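Chores, part 2: fruit

The last post was about folding, and I said I would do something easier next. Putting fruit on a plate is the easier thing. It is also a fair test of whether a machine is ready for a kitchen, as most of what is hard about a kitchen shows up in it at low cost. Fruit is cheap, it doesn't shatter, and a failed grasp costs you a trip under the table.

I have been using the Homico arm on a fixed base, with the Keogh fingers in place of the ones it ships with. The shipped fingers are flat and hard. They are fine for boxes and poor for anything round, where contact is a small patch on each side and the object can pivot between the two. The Keogh ones have a softer face and a bit of give in the linkage, so the patch gets larger as you squeeze.

The task as I run it: fruit on the table in no particular order, plate within reach, move all of it to the plate without anything rolling off. No stacking. A run ends when the plate is full or the arm has stopped trying.

Picking is mostly solved, at least for single fruit with space round it. The arm comes down, closes, lifts. Mandarins are the easiest: light, slightly soft, and with enough texture in the peel to grip. Limes are harder and smoother and will squirt out sideways if the fingers close off centre. Apples are near the top of the opening width, so an approach error of a few millimetres means one finger lands on the fruit and pushes it away.

Placing is where it falls apart. A plate is a shallow thing with a slope at the rim, and a round object released over the slope goes wherever it likes. A person deals with this without thinking by lowering the fruit until it touches, waiting a moment, then opening the hand slowly. The policy I have opens as soon as it believes it is at the right height, and its belief about height is not good. White plates are the worst case. They have no texture, they reflect the ceiling light, and the depth estimate wanders across the surface. On a patterned tablecloth the cloth comes out well and the plate comes out as a hole in it.

The second placing problem is the fruit already there. Once the plate has a couple of things on it, the fingers need room on both sides of the next one, and the free space is usually the wrong shape. Rotating the wrist helps. Nudging the resting fruit aside would help more, and I have not managed to get that behaviour reliably. In the last batch, 13 runs finished cleanly and 7 did not. Five of those seven were releases, one was a lime, and one was the arm closing on the rim of the plate and carrying it off level, which I let it finish.

Two arms would be better. With one hand holding a fruit back while the other sets one down, half the awkward cases go away. You then have to keep two arms out of each other's way over an area the size of a dinner plate, and the collision margins I would want leave very little plate to work with. People overlap their hands constantly and just avoid touching. I don't have a good way of writing that down, so it will have to come from demonstrations.

On demonstrations: the Kellinik set I started from has 2,000 of them, nearly all single-arm and nearly all over a bare bench. It transferred to my table less well than I had hoped. I suspect the background matters more than the count. A real room has drawers, suitcases, bags on top of things and cables trailing across the table, and a model that has never seen any of it spends capacity on it at the wrong moment. I would take a tenth of the number if they came from actual rooms.

So, can it do the chore? With a plain plate in a known place, one kind of fruit and me standing by, mostly. As something to leave running while I'm out, no. It is also much slower than doing it by hand, even counting the time I spend looking for the fruit bowl. 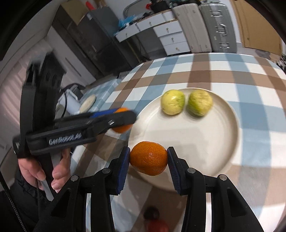

Kotitz Home Robotics Club | Members' blogs

Mandarins and something greener, with a gripper in each hand. The spacing between the two tools over the plate is the part I want the arms to learn. Next post will be on release height, once I have the wrist sensor calibrated, probably in September.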